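4.3 Towel handling

Of the chore groups in our benchmark, cloth handling produced the widest spread of results, and we treat it separately from the rigid-object chores in Section 4.2. The group has 5 chores: spreading a towel, folding it in half, folding it in quarters, moving it to a basket, and taking it out of a basket. Each was run at both sites, Clidlow and Dreltstead, with the same written rules for what counts as done.

The group was included for a simple reason. Laundry comes up early in nearly every survey of what people would hand over to a machine, and a towel is the plainest piece of laundry there is. It has no sleeves, no buttons, and no inside or outside that matters much. If a two-armed system cannot be trusted with a towel, claims about shirts and fitted sheets can wait.

We logged 2,451 attempts in the group. An attempt began when the arms left their rest pose and ended when the operator marked it as done, failed, or stopped. Stopped attempts are counted as failures in all tables. We know this is stricter than some earlier work, where a stop caused by a tangled cable or a dropped network link is thrown out. A person waiting on folded towels would not throw it out, so we kept it in.

The policy was the same one used for the rigid-object chores, with no cloth-specific model of folds or edges. It was fine-tuned on 1,000 demonstrations recorded by teleoperation. The Kofler baseline is a scripted routine: find a corner, grasp it, find a second corner, lift, and lay flat. We tuned the script for one size of towel and did not retune it afterward.

Spreading went well for both methods when the cloth began in a loose heap near the middle of the floor. The learned policy often finished without ever finding a true corner. It pulled at whatever edge was easy to reach, let go, and pulled again – slow, but steady. The script was faster when its first guess at a corner was right and usually failed when the guess was wrong, as it had no way to notice.

Folding was harder. A half fold requires both grippers to hold on through the whole lift, and the most common failure was that one gripper held two layers while the other held one. The result looks acceptable from above and comes apart when the towel is moved. Quarter folds failed in the same way, but more often, as the cloth is thicker at the second fold and the fingers have less room to close around it.

Moving the towel to a basket was the chore on which our scoring rules mattered most. Under the rule first agreed on, a towel counted as "in" when more than half of it lay inside the rim. Operators at the two sites read this differently. Clidlow accepted a towel hanging over the side so long as it did not slide out; Dreltstead did not. We rescored every basket attempt under the stricter reading, and the numbers in Table 6 are the rescored ones. The change lowered the Clidlow figures and left the ranking of the methods as it was.

Time is the other problem. A person can put a towel in a basket without looking at it. The learned policy made repeated small corrections, many of them made no difference to the final result, and it slowed down near the rim. We capped attempts at 18 minutes, mainly to protect the motors, and the cap was reached more often in the quarter fold than in any other chore.

Clutter was left in the workcell on purpose. Homes and shop floors are not cleared before each job, and a policy that works only on a bare surface tells us little. Items unrelated to the chore were placed around the floor and on the walls, and the operators changed their positions between blocks. Clutter near the cloth hurt both methods, the script more so, because its corner finder took the outline of a nearby object for part of the towel. Figure 7 gives a wrist view and a fixed view of the workcell. 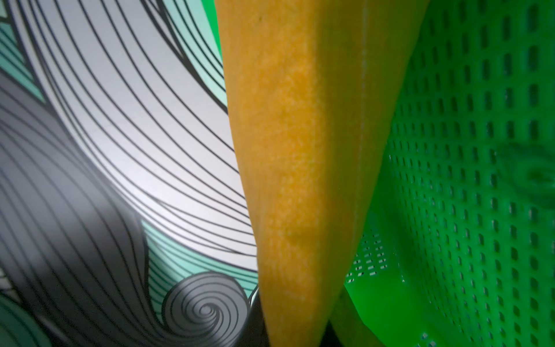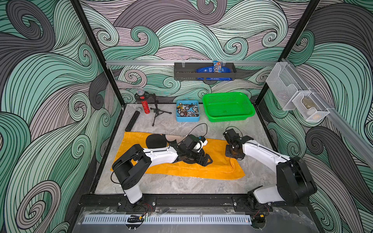
Figure 7. Cloth and basket in the workcell. First: wrist camera, yellow-orange cloth over the edge of the green basket. Second: fixed camera, orange towel spread on the floor with the left gripper lowered onto it and other items left in place.

Miroslava Urban, commenting on a draft of this section, objected to the word "ready" in our summary of the spreading results. In her view a chore is ready only when it can be left alone for a full shift, and none of our attempts were run without an operator at the stop button. She also asked whether the Wondow protocol, which scores a whole load instead of a single towel, would give a less generous picture. We think it probably would. We have changed the wording to "repeatable under supervision" and list whole-load scoring among the open items in Section 6.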